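Equipment Review: Hollenstein Adjustable Folding Table for Shared Workrooms

Product Reviews -- Furniture and Fittings
Prepared by the Dulthorpe Workspace Advisory Service

Summary of findings

The Hollenstein folding table is a height-adjustable work table intended for classrooms, meeting rooms and shared workshops. The Service had the table in regular use over 17 weeks, ending in November, at two sites in Dulthorpe. It is recommended for rooms that change use several times a day. It is not recommended where heavy machines will be clamped to the edge, or where the table must be moved by one person without help.

Overall rating: Good
Stability: Very good
Ease of folding: Fair
Surface: Good
Instructions: Poor

Scope of the review

The review covers the standard model with the plain top. The manufacturer also supplies a version with a raised lip along the back edge and a version on casters. Neither was tested. Three tables were bought through Stullow, a regional office supplier, at the ordinary list price, and no discount or loan was accepted. Two of the tables were placed in a ground-floor meeting room used for evening classes. The third was placed in a smaller workroom upstairs, where it was left standing for most of the period.

Staff at both sites were asked to use the tables as they normally would and to keep a short log of faults, spills and repairs. The log was read at the end of each month.

Delivery and assembly

The tables arrived flat in heavy cartons. The legs come attached, and assembly consists of fitting the crossbar, the four feet and the locking handles. There are 18 bolts in each carton, all of one size, and the hex key supplied is of fair quality. One carton was short a washer. Stullow sent a replacement within the week and did not ask for proof of the fault.

The printed instructions are a weak point. The drawings are small, and step 3 shows the crossbar upside down. Two members of staff followed the drawing exactly and had to take the bar off again. A corrected sheet can be had from the manufacturer on request, but it should be in the box.

Assembly of the first table took most of a morning. The second and third went much faster.

Height and stability

The height is set by a pin in each leg, with a locking handle above it. The pins seat firmly and make a clear click. All four legs must be set one at a time, and the table should be empty when this is done. Users who tried to raise one end with books still on the top found that the pins bound and were hard to release.

Once locked, the table stands well. At the lowest setting there was no movement that users could feel when writing or cutting. At the highest setting a slight sway was noted along the length of the table when a person leaned on one end. The sway did not grow worse over the test period. The feet turn to allow for uneven floors, and this worked properly on the old tile of the ground-floor room.

Work surface

The top measures 848 millimeters from front to back, which is deeper than most tables in this class. Two people can sit across from each other with papers open and still have space between them. For group work standing up, the depth is equally useful, though shorter users may find the center a long reach.

The finish resists ink, tea and white glue if these are wiped away the same day. Permanent marker left a faint gray shadow that no household cleaner removed. The surface is smooth, and light items slide when the table is bumped. Classes using small loose parts may wish to add a mat.

Glare is moderate. Under the ceiling lights in the upstairs workroom, some users moved to the other side of the table to read. A duller finish would be welcome.
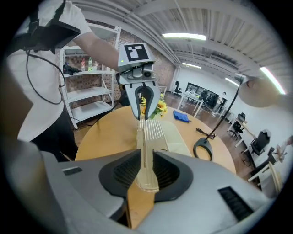
Folding and storage

Folding the table is a task for two people. The latches sit under the long sides, and both must be pressed together before the legs will swing in. A person of average reach cannot press both from one side. The legs then fold with some force, and fingers should be kept well clear of the hinge. The Service considers that a guard at this point would be a sensible change.

When folded, the tables stand on edge and may be leaned against a wall. They take up little floor space. They should be strapped or set in a rack where children use the room, as the folded table is heavy and will slide on a polished floor.

Care and wear

At the end of the period, all three tables were in working order. One locking handle had become loose and was tightened by hand. The edge trim had lifted at one corner of a downstairs table, at the place where it was most often stood for storage. The trim was pressed back with contact glue and has held -- but buyers who fold their tables daily should expect to do this more than once.

Spare feet and handles are sold singly. Spare trim is sold only by the roll, at a price that is hard to justify for one corner.

Comparison with a similar product

The nearest product reviewed by the Service is the Jasano work table. The Jasano is lighter, folds with one hand and comes with clear instructions. It is also less deep, and it sways noticeably at full height. For a room where tables are put away every evening, the Jasano remains the better choice. For a room where the table stands in place for days at a time and is used by people on both sides, the Hollenstein is steadier and more pleasant to work at.

Recommendation

The Hollenstein folding table is well made and suits shared rooms with moderate to heavy use. Buyers should request the corrected instruction sheet when placing the order, plan for two people at each folding, and check the locking handles once a month. Sites that already own the earlier model with the round legs need not replace it, since the top and the latches are the same.

The casters version will be considered for a later review if enough member sites ask for it. Requests may be left at the front desk of the Dulthorpe office before noon.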